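4 Das Gießsystem Notska zum ersten Mal befüllen

Jetzt kommt der schönste Teil: Wasser marsch! Der Tank sitzt fest auf dem Sockel, die Schläuche liegen in den Kästen, und in wenigen Minuten versorgt sich Ihr Balkon selbst.

1. Drehen Sie den Hahn am Tank zu (Griff quer zum Schlauch).

2. Spülen Sie den Messbecher kurz aus. Jeder Becher mit 500 ml tut es, auch ein alter aus der Küche!

3. Rühren Sie darin den Flüssigdünger an. 23 ml auf einen Becher Wasser reichen für Tomaten und Paprika völlig aus, Kräuter kommen wunderbar ohne Dünger zurecht.

Hinweis: Ein heller Becher ist Gold wert, denn auf gelbem oder weißem Grund fallen Klümpchen sofort auf.

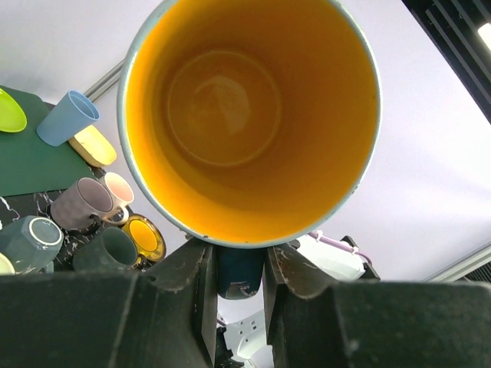
4. Gießen Sie die Mischung durch das Sieb in den Tank und füllen Sie mit Leitungswasser bis zur Markierung auf.

5. Öffnen Sie den Hahn langsam. Es gluckert erst kräftig – das ist die Luft in den Schläuchen und ganz normal.

Achtung: Niemals heißes Wasser einfüllen! Die Dichtungen verziehen sich sonst.

4.1 Tropfer einstellen

Drehen Sie jeden Tropfer eine halbe Umdrehung auf und warten Sie etwa 23 Minuten. Fühlt sich die Erde in Fingertiefe feucht an, passt die Einstellung. Im Oktober dürfen Sie ruhig eine Vierteldrehung zurückgehen.

Ersatzdichtungen: Bestellnummer 984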